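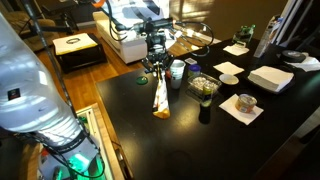
Elville Shared Room – Snack Table and Clearing Up
Progress report, period to 02/08/2024
Prepared by Ro-un Kwak for the Wuseo Fund

Summary
The grant of $4000 was made to keep the shared room at Elville open to daytime groups and to set up a snack table that people can use without a staff member on hand. The table is running. Clearing up after each group is still the weak point, and most of this report deals with that.

Use of the room
138 people signed in during the period, from 9 groups. The largest is the Bae reading group, which meets in the morning and stays through lunch. Two groups that had stopped coming have started again. The sign-in sheet is kept by the door and is not always filled in, so the real figure is probably higher.

The table
We kept the glossy black table. It wipes down easily but shows every crumb and fingerprint, and users have mentioned this. A cloth was tried and given up after a few weeks as it slid and had to be washed too often.

Food is mostly packaged: snack bags, cans, jars and clear plastic food containers with lids. Drinks are served in paper cups. Napkins are stacked on a dark tray on the table. The tray was a small purchase and has worked well – the stack stays in one place and people take from the top. Single napkins still end up all over the table, some folded and clearly unused. We throw these out.

Clearing up
At the start of the period everything left on the table went into one bag at the end of the day. We now ask each group to clear its own things before leaving, in this order:

Snack bags and other wrappers into the trash.
Cups emptied in the sink, then into the trash.
Bottles and cans emptied and put in the recycling bin.
Containers with food still in them closed, labeled and put in the refrigerator.
Table wiped last.

Small items are what gets missed. Bottle caps, peeled can lids and little cards are left behind after the larger things have gone, and caps have twice been found in the sink drain. A bowl for caps will be put out next to the napkin tray.

Things that have nothing to do with food also collect on the table, such as rolls of tape and cleaning cloths. A shelf by the window has been set aside for these. It is used by some groups and ignored by others.

Food left over
Opened containers are the main source of waste. People close them and mean to come back, then don't. From next period, anything in the refrigerator without a name and date will be thrown out at the end of the week. Notice of this has gone to all the groups.

Spending
The larger part of the grant went on room hire and cleaning. Cups, napkins and bin liners come from Serus on a standing order, which was reduced once when stock built up in the closet. The remaining money is committed through December. The ledger and receipts are attached separately.

Next period
Put out the bowl for caps.
Move the recycling bin closer to the table – it is now on the far side of the room and people don't walk over to it.
Ask the Bae group whether they would try washable cups.
Replace the sign-in sheet with a bound book.

No change to the budget is requested.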